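Nusbridge Evening Programming Course: Frequently Asked Questions

Which language does the course use?
Python for the first term. Students who continue to the second term move to C. The change of language is deliberate and the two terms cannot be taken in reverse order.

Do I need prior experience?
No. You should be able to install software on your own computer and manage files in folders.

How long is the course?
Each term is 40 hours of class time. Classes meet once a week, on Wednesday evening, for 2 hours.

How much homework is there?
One problem set per class. Problem sets are submitted through Saludo, the course server, and are tested automatically. A set may be submitted as many times as you like before the deadline. Only the last submission is graded.

What computer do I need?
Any laptop that runs a current version of Windows, macOS, or Linux. Tablets and Chromebooks are not supported.

My code runs at home but fails on Saludo. Why?
Check the Python version first. Then check for file paths that exist only on your machine. Saludo also stops any program that uses more than 800 MB of memory.
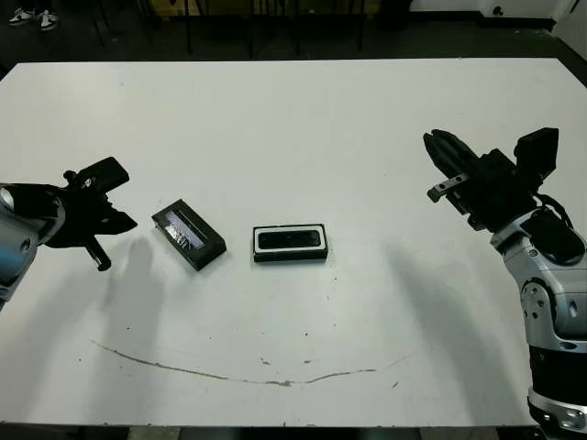 Can I use code I found online?
Yes, for up to one function per problem set, with the source given in a comment. Code shared between students is not accepted.

What is the class size?
The limit is 32. A waiting list opens when the class is full.

Is there a certificate?
Students who pass every problem set and the final project receive one. It is not a college credit.

Where do I send questions about grading?
Write to the course coordinator, Marilou Calimlim, and include the submission number shown in Saludo.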